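Home | Our Projects | Kitchen Diary | Reports | Contact

Bolby Kitchen Table Project: spring progress report
For the Zidstead Fund
Last updated 1 July 2022

Hello again to everyone at Zidstead! I promised a shorter report this time and I'm going to try, but a lot has gone on since April and I do like telling you about it.

When I last wrote, we had a room with a carpet, a pile of boxes and a lot of good intentions. The idea was (and still is) to have a practice kitchen where people who are moving into their first place on their own can get used to setting a table, putting a plain breakfast together and clearing up after it. You gave us $2,190 for the tableware, the tables and a few small things, and I'm happy to say we've stayed inside it, with a little left over that I'll come to.

The tables

We went with white tops in the end. I'd had my heart set on something warmer, but Stavros Politis, who runs the sessions with me, kept saying that people need to see what's on the table, and he was right. A pale plate still gets a bit lost, but everything else shows up beautifully, and crumbs have nowhere to hide. The tops wipe down in a minute with a damp cloth. Nanov delivered them a week late and one leg was missing its foot, which they replaced without a fuss.

Plates, bowls and mugs

This is where I had the most fun, I'll admit it. Our first plan was a matching white set from Stergiou, and I had the order form filled in and everything. Then we tried a session with borrowed white dishes and half the conversation was "which bowl do you mean?" So I went back and chose colors. Now you can say "put it in the mint bowl" or "the light blue one, please" and everyone knows where they are. The big oval plate is my favorite (a pinky lavender with a gray rim) and it has become the serving plate without anyone deciding it should. The gray-green round one is meant to be a dinner plate, though it ends up holding all sorts. The mugs are black and good and solid.

Food for setting-out practice

We keep fruit on the table for the setting-out exercise: a banana, a strawberry, half a citrus, that sort of thing. The exercise is very simple. Everything starts out in a jumble, and the person decides what belongs on a plate, what goes in a bowl and what should be put away before anyone sits down. There's no right answer for the fruit, and I've heard some lively arguments over whether a banana needs a plate at all. The ketchup is there for the "put away" part, and it gets left until last nearly every time. I think we all have a blind spot for ketchup.

A breakfast table partway through, with the ketchup bottle still lying on the round plate and the big oval plate waiting to be filled:

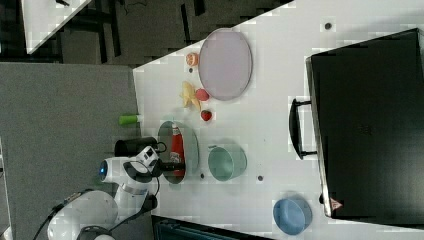 How the sessions are going

We've run 43 sessions since the spring, which is more than I dared put in the application. They're an hour each, and we've settled into a pattern of setting out first, then eating, then clearing. At the start we did the clearing as a sort of afterthought in the last few minutes, and it was always a scramble with someone's coat already on. Giving it a proper 20 minutes would be my advice to anyone starting one of these. People get quicker and they chat more.

Stavros has also started letting people set the table wrong on purpose and then having a partner fix it. I was doubtful! But it's the loudest, happiest part of the hour, and the shy ones join in much sooner than they do with me standing there explaining bowls.

What hasn't worked

The laminated picture cards were a flop. I spent far too long on them and people just looked at the table instead, so they're in a drawer. I also ordered cloth napkins and we simply can't keep up with the washing, so we're on paper ones for now. And we lost five sessions to a plumbing problem upstairs, which you already heard plenty about on the phone. Thank you for being so nice about that.

What's next

With the bit of money left, I'd like to buy a second oval plate and a decent drying rack, if you're happy with that. Over the summer we want to move on to a simple hot lunch, starting with things on toast. Stavros is writing up the steps and I'm pricing oven mitts. I'll send the receipts separately once I've found the one for the mugs, and you're very welcome to come and eat with us whenever you're nearby.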